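Two Grippers and a Tub: An Afternoon at Skalline's Open House
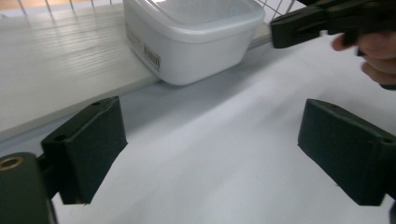 Trying out the hand-held grippers on a plastic tub at the shelf table.

Skalline holds its open house once a year, in February, when the parking lot is at its least inviting. The invitation promised "robot training without the robot," and I drove 41 miles to find out how much of the robot they had left out.

All of it, as far as I could tell. What Skalline sells is a kit called Zesel: hand-held gripper tools with a camera on them. You do a chore with the grippers, the camera records how you did it, and the recordings go off to teach a real arm the same chore later. Miroslava Stelmakh, who runs the demo room, explained this in less time than it took me to find the coffee.

The demo was shelf stocking. Visitors got a white table, a shelf board and a squarish white tub with a barcode sticker down near the bottom. I have handled food containers my whole adult life and considered myself overqualified. Then I picked up a Zesel. The fingers are big green blocks with flat faces, and wearing them is like being handed a pair of bricks and asked to be polite. My first grab sent the tub sideways. My second was recorded, I was told, as "a usable failure," a phrase I plan to put on my resume.

It does get better. After ten minutes I was setting the tub down close to the board's edge without holding my breath. The jaws open nice and wide, so big items aren't a struggle. Thin ones are. A man from Fudham, a grocery supplier, spent most of his turn chasing an envelope and left without it.

My complaints: the grip gets tiring fast, and the charging dock takes up as much counter as a microwave. The manual was plainly written by someone who already knew how everything worked. Zakhar Harasym from the product side took notes on all this, or was doodling very attentively.

The kit is $2,000 for a pair, with 4 spare finger pads in the box. Support costs extra after the first year. Bilyk, the software that sorts the recordings, is a separate subscription, and the price of that was available "on request." I requested. They're going to email me.

Next open house for the bigger kit is in June, same building. Park on the street side.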